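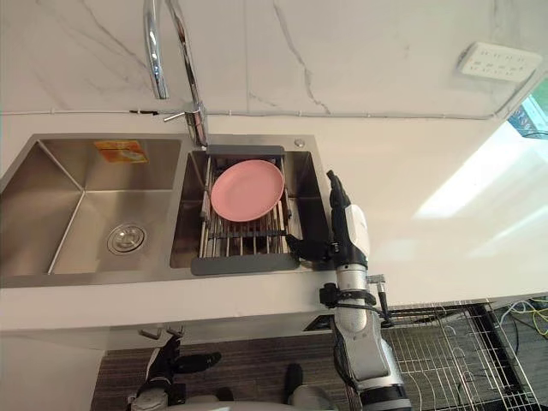 ## The kitchen sink corner, August

Welcome back to the house pages! I've been putting off the sink corner for weeks, mostly because I wanted to get the dishes out of it first, and anyone who has ever had a kitchen knows how that goes. But the new counter is in, the tile decisions are behind us, and I'm so fond of this little stretch of the room that it gets a page all to itself.

**The two basins.** I went back and forth between one big basin and a double, and I'm glad I gave in to the double. The wide side on the left is for the big pots, and the narrow side holds the rack that stretches from rim to rim, with my favorite pink plate up on top. The sink is from Ackermann, and it cost me 108 dollars at their end-of-season sale (the tall curved faucet was extra, of course).

**Pink against the steel.** There were 22 pieces in that set when I bought it at the Hular flea market, and I still love how the color looks next to all that gray metal.
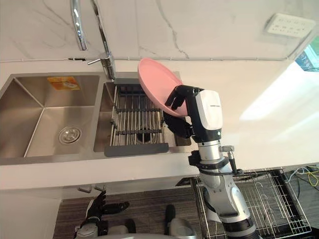 I did think about a wooden rack out on the counter, the way my last kitchen had it, but it took up so much room and I was forever wiping under it. With this one the drips go straight down into the basin, and when I need the space I can lift the whole thing out. Next time, the pantry shelves!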